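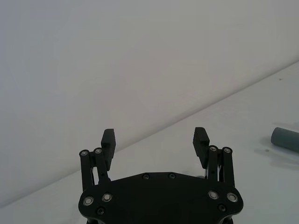 **Emley building, monthly walk-through, October**

Started 7:15, done before lunch. OK = fine, FIX = needs work, WATCH = look again next month. Comments under each. Copy goes to Civex with the work orders.

## Outside and entry

- [x] Front steps and handrail: OK
- [ ] Ramp, left side: FIX
 - Lip at the bottom is lifting again. Patch from spring didn't hold. Can catch a toe or a hand truck wheel. Orange paint on it for now.
- [x] Front door closer: OK, slow but latches
- [ ] Side door closer: FIX
 - Slams. Screw at the arm backed out, tightened by hand, needs a proper one.
- [ ] Lot lights: WATCH
 - Light by the dumpsters was flickering at 7:15. Others fine. Go back after dark to be sure.
- [x] Gutters, street side: OK
- [ ] Gutters, alley side: FIX, packed with leaves. Same as last October.

## Exits and hallways

- [x] Exit signs, first floor: all lit
- [ ] Exit signs, second floor: FIX
 - One by the back stairs dead on battery test. Fine on regular power. New battery probably, order the same kind as last time (label is inside the cover).
- [x] Emergency lights: OK, held the full test
- [ ] Back hallway clear: FIX
 - Boxes again. Brophy delivery stacked along the wall, passage down to less than a person and a cart. Moved what I could. This is the third month in a row on this, so please can we just tell Brophy to use the loading door. A note on the wall is not doing it.
- [x] Stair treads, front: OK
- [ ] Stair treads, back: WATCH
 - Rubber edge curling on the top step. Glued down, give it a month.

## Fire

- [x] Extinguishers, gauges in green: OK
- [ ] Extinguisher tags: FIX
 - Tag 147 missing, the one outside the break room. Extinguisher itself looks good, pin and seal there. Need the tag replaced or it counts as a fail when the county comes.
- [x] Pull stations not blocked: OK
- [x] Alarm panel: normal, no trouble light
- [ ] Sprinkler clearance, storage: FIX
 - Top shelf stacked too high. Need 18 in. under the heads, had maybe half that. Took the top row down myself. Tape line going on the wall so theres no arguing.

## Electrical

- [x] Panel doors close and latch
- [ ] Panel access, basement: FIX
 - Mop bucket and two folding chairs in front of it. Moved. 3 ft clear in front, always.
- [ ] Panel labels: WATCH
 - Half of them still in the old tenant's handwriting. "Esta office" hasn't been Esta's office for years. Somebody with an afternoon free should trace these and relabel.
- [ ] Extension cords: FIX
 - Space heater plugged into a power strip, second floor front. Unplugged it, left a note. Heaters go straight in the wall or they go home.
- [x] GFCI outlets, kitchen and restrooms: all tripped and reset
- [x] Outlet covers: OK

## Kitchen and restrooms

- [x] Hot water: OK, took roughly 40 seconds to get warm upstairs, same as always
- [ ] Kitchen sink: WATCH
 - Slow drip at the shutoff underneath. Bowl under it. Snugged the nut, dry when I left.
- [x] Fridge door seal: OK
- [ ] First aid kit: FIX
 - Out of the medium bandages and eye wash is expired. Burn gel fine. Whoever takes the last one please write it on the lid.
- [x] Floor drains: OK, poured water down all of them
- [x] Restroom fans: running

## Basement

- [x] Sump pump: lifted float, kicks on
- [ ] Stair light: FIX, bulb out, none left on the shelf. Get a box of 10.
- [ ] Boiler room door: WATCH
 - Propped with a brick when I got there. Brick removed. It's a fire door, has to shut on its own.
- [x] Boiler pressure: normal
- [x] No standing water. Smells damp by the north wall but it did in the summer too

## Do first

1. Back hallway boxes
2. Ramp lip
3. Exit sign battery
4. Tag 147
5. Side door closer before it takes somebodys fingers

The rest can wait for the regular Civex visit on Tuesday. Ask them for a price on the alley gutters while they're here, and wether they can do both sides on the one trip.

Not checked this time: roof hatch (no ladder), second floor closet (locked, no key on the ring). Both carry over to next month.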